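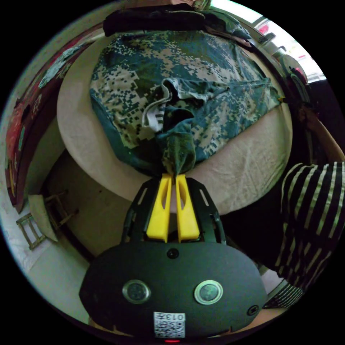
Week two of automation at the Wivham laundry, and my job title is now "demonstrator." I used to fold. Now I fold slowly, with a gripper, so a machine can learn to do it at normal speed later. Camo is the worst of it. Pinch a fold of that digital pixel stuff in the yellow fingers and you still couldn't swear which part of the garment you've got, at least until the striped lining shows. I have 15 years in and I was guessing.

Latrice Holloway used to run the folding table. She now runs a spreadsheet about the folding table. Same chair, different sighing.

Management says no jobs will go before June. They said it 3 times in one meeting, which is 2 more than I needed.

Gus wants to know if the robot will be joining the lottery pool. Clyde says it can have his share, he's never won anything.

One real improvement: my shoulders. I do maybe half the lifting I did in the spring. My thumb, on the other hand, squeezes a trigger all day and has started filing complaints.

They want 50 good folds from each of us per shift. "Good" is decided by Rafferty, who is very nice and wears his shirts straight out of the dryer.

Myrtle asked him who gets the credit when it finally folds a fitted sheet. He wrote the question down. Still waiting on that one.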